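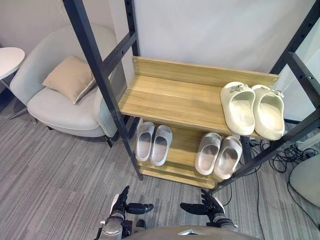
철제 앵글 선반 흔들림, 대각 보강이냐 벽 고정이냐

tufa_900
현관용 2단 선반 쓰는 중입니다. 검정 타공 기둥에 목재 선반판, 폭 900mm. 좌우 방향으로만 흔들리고 앞뒤는 괜찮습니다. 볼트는 전부 재조임했고 카펫 위 설치입니다. 벽 타공 없이 잡을 방법이 있을까요?

Dosley
좌우만 흔들리면 뒷면 전단 강성 부족입니다. 뒤쪽에 X자 브레이스 한 쌍이면 됩니다. 볼트를 더 조여 봐야 접합부는 핀에 가깝게 거동합니다.

tsehay_h
동의 안 합니다. 선반판에 뒤턱이 있으면 그 판을 기둥에 직접 체결하는 쪽이 먼저입니다. 접점이 위아래로 벌어지면서 모멘트를 받습니다. 브레이스는 그다음에 해도 늦지 않습니다.
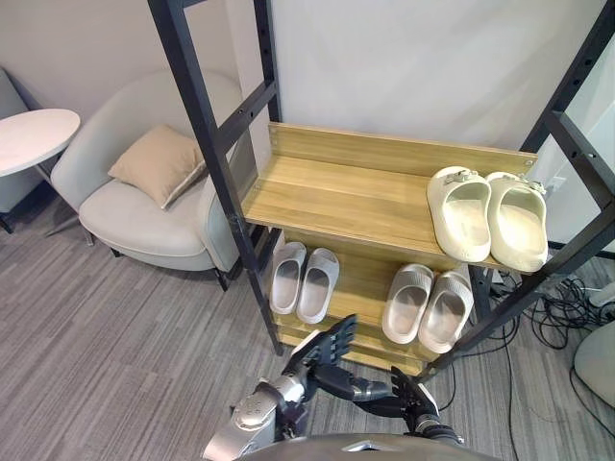
체결할 때 목재 쪽은 하공 3mm 정도 먼저 뚫으세요. 하공 없이 박으면 판 끝이 갈라집니다.

Dosley
뒤턱 높이가 낮으면 모멘트 팔이 짧아서 효과가 거의 없습니다. 작은 나사 두어 개로 버틸 하중도 아니고요.

tsehay_h
신발장 하중이면 충분합니다. 창고 랙 기준으로 계산하실 일이 아닙니다.

Saron Ejigu
카펫부터 보세요. 파일이 눌리면서 기둥별 침하량이 달라지면 프레임이 평행사변형으로 틀어집니다. 기둥 밑에 받침판 대고 대각선 길이 두 개를 재서 비교해 보세요. 저는 11mm 차이 났습니다.

tufa_900
재 보니 7mm 차이입니다. 받침판은 Jandalley에서 3,000원에 파네요.

Saron Ejigu
볼트 풀고 직각 맞춘 다음 다시 조이세요. 순서가 바뀌면 틀어진 상태로 고정됩니다.

Dosley
그래도 브레이스는 다시는 게 맞다고 봅니다. 직각만 맞춘 건 한 달 지나면 풀립니다.

tufa_900
받침판, 직각, 뒤턱 체결 순으로 하고 그래도 흔들리면 브레이스 달겠습니다.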